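4. Changeover Between User Groups

4.1 What we mean by changeover

In Section 3 we looked at who books the four buildings and when. The present section deals with the time between bookings. A multi-use hall has to be turned from one thing into another several times on a busy day, and the work this takes does not show up in the booking records. At Pekau the main room can be a badminton court in the morning, a lunch room at noon and a theater by evening. At Grinby the same is true on a smaller scale, with one room and a stage at the far end.

We use the word changeover for the whole period from the last activity of one group to the first activity of the next. It includes clearing, sweeping, moving furniture, resetting the heating and lights, and handing over keys. Earlier work on shared buildings has tended to treat this as dead time, to be made as short as possible. Our interviews suggest it is more mixed than that. Much of the contact between groups happens then, and several of the people we spoke to had first heard of another group's activities while waiting for a room.

Changeovers were logged by the person opening the building for the incoming group. The log sheet asked for the time the room was left, the time it was ready, the layout before and after, and any trouble. In all, 92 changeovers were logged well enough to use. Sheets with no end time were dropped. Chidiac returned fewer usable sheets than the others because its two front rooms are let on long agreements and rarely change hands during the day. The logging period closed on 30/12/2020, though very little was recorded in the last part of it, when most indoor bookings had been canceled.

4.2 Time taken

The median changeover took 24 minutes. The spread was wide. Handovers between two groups that both used the floor without furniture were short, often no longer than it took to sweep. The longest involved raked seating, which only Pekau and Jemon have, and which must be pulled out, locked and checked before the public can be let in.

The layout of the room before the change mattered more than the layout after it. This was not what we expected. Setting up for a wedding meal takes longer than setting up for a choir, but groups setting up for a large event had usually booked extra time and brought extra people. Groups leaving had not. A children's party that ran up to the last minute of its slot left the next group with tables to fold, and the log notes for these cases are short and fairly cross.

Storage came up in nearly all of the comments. None of the four buildings was planned with enough of it. At Jemon the original store was turned into an accessible restroom, a change everyone we interviewed supported, and the chairs have been kept along the back wall of the main room ever since. At Pekau the store is large but has a single narrow door, so that whatever went in first comes out last. Users there described learning to put things away in the order that suited the group they liked best.

Large items such as tables, staging and mats had agreed places in all four buildings. Small items did not. Extension cords, tape, spare bulbs, hooks and clips moved from drawer to drawer and were the things most often reported missing (Figure 3). Their value was low but the delay they caused was not. One drama group at Jemon lost most of a rehearsal looking for an adapter. 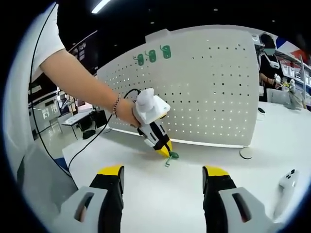

Figure 3. Small green hook, pegboard type, on a white tabletop.

Grinby had tried labels on cupboard doors. The labels were followed for a time and then stopped matching the contents. A user who had been there through the whole period put this down to the fact that the labels named groups and the groups kept changing. When the table tennis club folded, its cupboard was used for craft supplies, then for lost property, and the label stayed. We saw the same pattern at Chidiac, where one locked cabinet belonged to a group that had not met for years and the key could not be found.

4.3 Rules, written and unwritten

All four buildings have written conditions of hire. These run from a single page at Grinby to a long booklet at Pekau. Each says in some form that the room must be left as it was found. In practice this rule is hard to apply. A group that finds the room with chairs out does not know whether to leave them out or stack them, and the person who set the chairs may be the person coming back next.

Three of the buildings had dealt with this by naming a default layout. At Pekau it is an empty floor. At Chidiac it is a ring of chairs, which suits the groups that use the back room most. Jemon has a default on paper (an empty floor) and a different one in use, with a few tables left up near the kitchen hatch. New hirers at Jemon were the only ones who followed the paper version, and they were sometimes asked afterward why they had taken the tables down.

Grinby has no default. Its bookings are handled by Kwaku Yakubu, who phones or messages each group the day before and tells them what to expect. Changeovers at Grinby were not the shortest, but there were fewer complaints in the log than at any other building. We would be careful about reading much into this. Grinby is small, the groups know each other, and a system that rests on one person making calls may not last. Asked what happened when he was away, Mr. Yakubu said that people "sort of guess, and it's mostly fine."

Deposits were the other main tool. Pekau takes a deposit of 40 dollars from casual hirers and keeps it if the room is not cleared. It had been kept only rarely. The manager at the time of our visit felt that holding it back cost more in goodwill than it brought in, and that the hirers most likely to leave a mess were also the least likely to care about the money. Regular groups pay no deposit at Pekau, and the log shows regular groups leaving the room uncleared more often than casual hirers did. Some of this is simple exposure, as regulars use the building far more. Some of it may come from the sense that the room is partly theirs, a theme that also appeared in the interviews reported in Section 3.

There was no agreement among users on who should do the work when a changeover ran late. We heard three views. The first was that the outgoing group should stay until the room was clear. The second was that both groups should pitch in, and this was the most common in practice whatever the written conditions said. The third, held mainly by people who hired the larger rooms for private events, was that the building should provide paid staff for it. Only Pekau had staff on site in the evenings, and their hours were set by the bar and not by the hall.

Age and strength came into this more than the written rules allow for. A lunch club of older members at Chidiac could not move the heavier tables and depended on the group before them, a yoga class, to do it. The arrangement had never been written down. When the yoga class moved to another slot, the lunch club met for several weeks in the lobby – something the building's management learned of only from our notes. 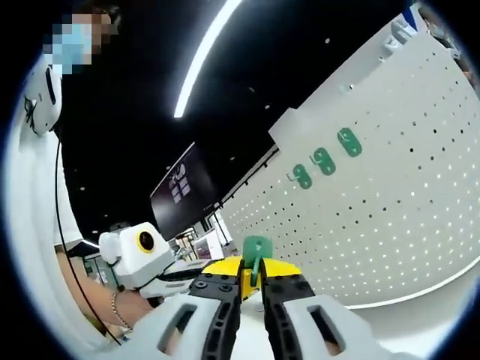 4.4 Effect on the booking calendar

Changeover time feeds back into the calendar in two ways. The first is direct. Jemon and Pekau add a fixed buffer to every booking, whatever the activity. This is easy to run and easy to explain, but it treats a choir followed by a choir the same as a banquet followed by a basketball session. By our estimate the buffer at Jemon was too long for most weekday changeovers and too short for most weekend ones.

The second effect is less visible. Groups that had been through a bad changeover tended to avoid the slot in which it happened. Two dance groups at Pekau had moved away from early evening for this reason, and the slot was later described to us by the booking office as having no demand. From the booking records alone that would be a fair reading. It is only with the log that the cause can be seen.

We also asked whether the physical layout of the building could be changed to help. Chidiac had looked into adding an outside door to its store, so that furniture could be moved without crossing the room in use. The quote was above the 2000 dollars that the building could spend without outside funding, and the idea was put aside until the roof was done. Cheaper measures were in place elsewhere. Pekau bought wheeled trolleys for its chairs in April, and users mentioned these more warmly than any other item in the building. The trolleys do not fit through the narrow store door when fully loaded – they are stacked to three-quarters height and the rest of the chairs are carried.

4.5 Limits of the log

The log has several weaknesses. It was filled in by the incoming side, who had more reason to record a late or messy handover than a smooth one. Start times are less reliable than end times, as the person writing them was often not yet in the building. The four buildings are within an easy drive of one another and share some hirers, so a few groups appear in the log more than once under different rooms.

We did not log changeovers in kitchens. This was a mistake in the design. Kitchens are shared more closely than halls, with two groups sometimes using one at the same time, and the interviews at Grinby and Jemon returned to the subject again and again without being asked. Questions about fridges in particular drew long answers. These are taken up briefly in Section 5, using interview material only.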